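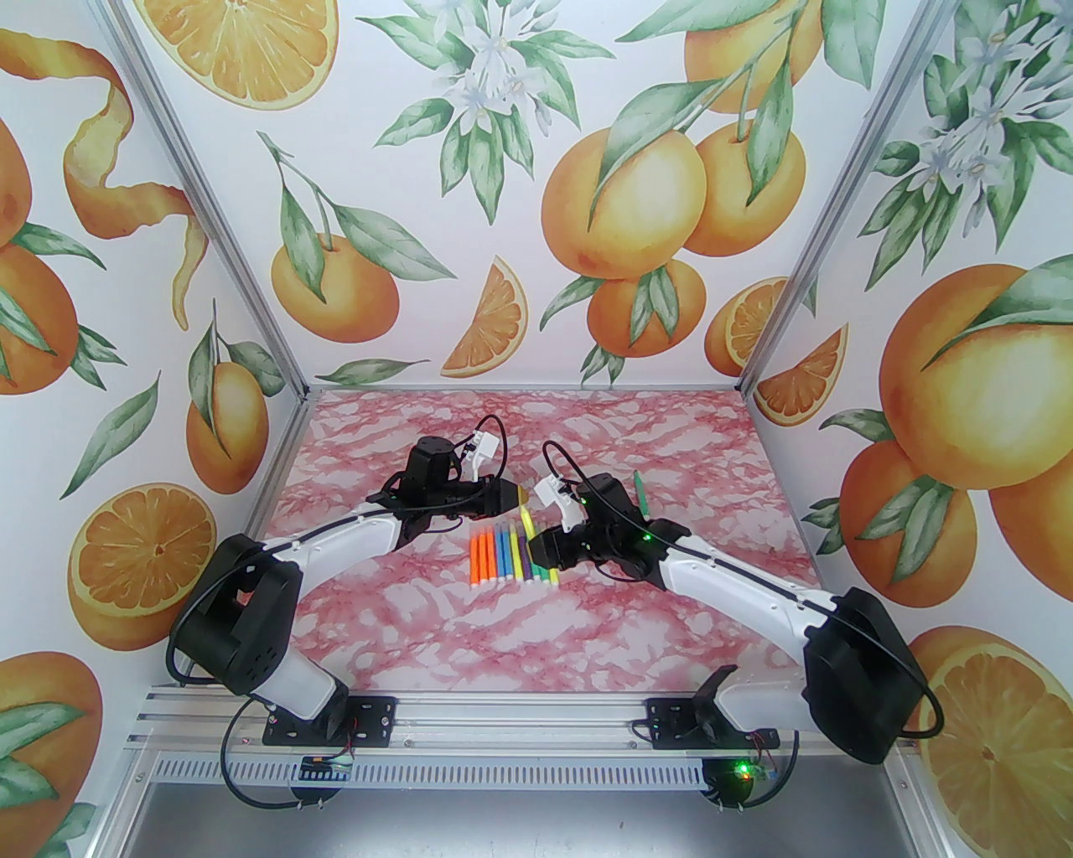

Figure 2. Markers laid out in a row on a marble-patterned tabletop, with two robotic arms reaching inward.

3.2 Print runs and the first-time author

Small presses rarely share sales figures, so we relied on interviews and on the records of two houses, Kiltness and Hundlow. Both publish mainly fantasy and children's fiction, and both take books from writers without an agent.

Kiltness printed 2000 copies of each debut novel during the study period. Hundlow printed on demand and held no stock beyond 80 copies per title, most of them set aside for fairs and school visits. Authors at Hundlow earned more per copy but did almost all of their own selling. One of them, Flurina Auer, kept a log of every bookstore she contacted before her November release. Only five placed an order, and three of those were in her home county.

Editing followed a similar split. Kiltness assigned one editor to a book from contract to proof. Hundlow hired freelancers by the stage, and two authors told us their copyeditor had not seen the earlier notes. Garrido found the same problem in a survey of poetry presses. Section 3.3 turns to cover design and who pays for it.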